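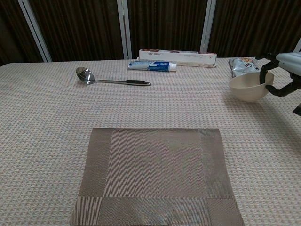
OK, I promised I'd write up our house rules for running arms on a tabletop, so this is going to be a long one. Get a snack.

Background for new people: I look after the bench rules at Walon. We do table setting and tidying with two-armed robots, ordinary household stuff. I wrote version one of these rules in a hurry last July and it showed. The new one went up on the wall April 19, 2018 and it's way shorter!

Rule 1. The object list gets written before anybody powers anything up. Every item, by its plain name. "Ladle" is fine, "utensil" is not. We once had 449 runs where "container" meant a bowl for half of them and a bottle for the other half, and poor Milagros Grajales had to go back and relabel the lot.

Rule 2. Food packaging and bathroom stuff can share a table, but nothing that's been on the bench goes back to anyone's kitchen or bathroom. Ever. It gets a dot of marker on the bottom and it lives in the bench crate from then on. (Yes, that includes the good snacks. I'm sorry.)

Rule 3. Bottles stay sealed. If the task sheet says pour, that's a different sheet with a different sign-off, and you do it on a tray. Ebony Trevaskis wrote the pouring sheet and it's excellent, go bug her for it.
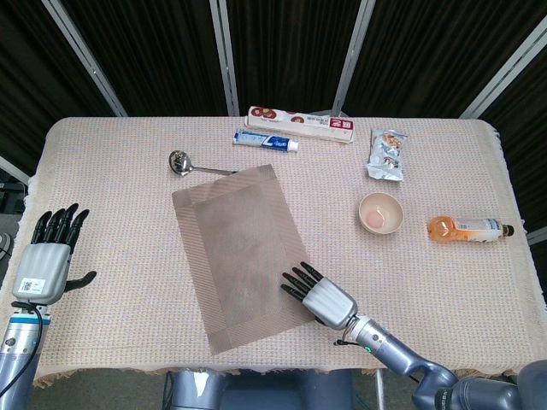
Rule 4 is the one people argue with me about. Hands stay outside the reach line while the arms are live. Not "just to nudge the bowl." If something needs moving you call "hold," you wait for the operator to say "held," and then you reach in. Both words, out loud, every time.

Houshang Fallahi thinks the calling is overkill at the speeds we run. He may be right about the speeds! But I've watched two people each assume the other one had paused it, and I'd like to not watch that again.

Rule 5. Cloth gets checked for slack. A tablecloth that slides takes everything on it along for the ride, and fringe near a table edge is something you look at before each run. Smooth it, look at the corners, move on. Takes 40 seconds.

Rule 6. Cables. Walk both sides with the arms parked and make sure nothing can snag at full reach. We do it at the start of a session and again after any lunch break, which got added because of me - I moved a chair.

Rule 7. Log the failed grasps too. A dropped ladle is a row in the sheet same as a good pickup. Afroza Ranasinghe audits 19 runs out of every 1000 against the video and she WILL find the one you skipped.

Stuff I took out of the old version: the closed-toe shoe paragraph (building already covers it), the whole page about naming folders, and a rule about music that I don't want to discuss.

Still undecided: whether the operator and the spotter should swap after every session or stay put for the day. We've tried both and I go back and forth. If your lab has a written rule on it, send it my way, I'd love to read it. Replies are open, and I'll post the one-page printable once Vlasta Danko is done fixing my commas.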